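Dreda's sorting robot is here. The easy shifts are going away

Posted 2026-06-10

Returns sorters at the Dreda warehouse have been told that a robot arm will take over part of their work before the fall. Management calls it relief from dull, repetitive picking. Several of the people who do the picking are not so sure.

The system comes from Nindar, which sells picking software to mail-order companies. It is meant to lift mixed returned goods out of a bin, one at a time, and put them on a belt to be scanned. Until now that has been done by hand, by a crew of nine on each shift.

In a test in May, the arm handled 2,507 items. Dreda put that number in a memo to staff. The memo did not say how long it took, how many items were dropped, or how often a worker had to step in and clear the bin.

"I asked for the failure count and got a slide about innovation," said Rianne Dijkstra, who has sorted returns at the site for eight years. "If the number was good, I think we would have seen it."

Thomas Morelli, the operations manager, said the figures were still being checked. No jobs will be cut this year, he said, and sorters will move into what the company calls exception handling. That means taking whatever the arm can't grip, along with anything leaking, broken or missing a label.

Sorters say those are the items that slow everyone down today. A soft toy or a tape dispenser takes a second to move. A torn box of loose screws can take several minutes. With the simple goods gone, a shift would be made up almost entirely of the slow ones, and the hourly target has not been changed.

"They tell us the robot takes the boring part," said Qusai Haddadin, a shift lead. "The boring part is where you get your breath back."

Morelli said targets would be "looked at" once the arm is running full time. He gave no date.

Nadine Yammine, who runs training at Dreda, said three sorters have been picked for a course on restarting the arm and reporting faults. It comes with a certificate. It does not come with a raise, she confirmed, though she said one was "under discussion."

The test setup uses a KUKA arm over a gray bin, with a mix of small goods such as a blue plush toy, a black pouch and a white container.
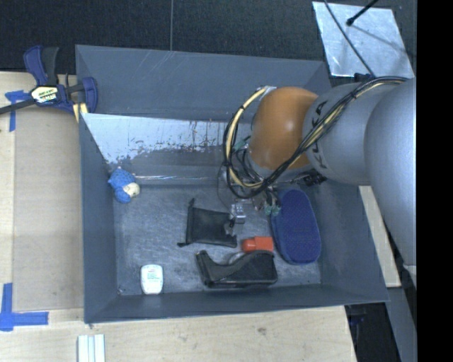
What happens next

Dreda plans to run the arm alongside the day crew through the summer and then decide on a second one. Ziad Nasrallah, who speaks for the sorters, has asked for the full test results and a written promise on targets before that decision is made. He had received neither by the time this item was posted. Nindar did not answer questions about error rates.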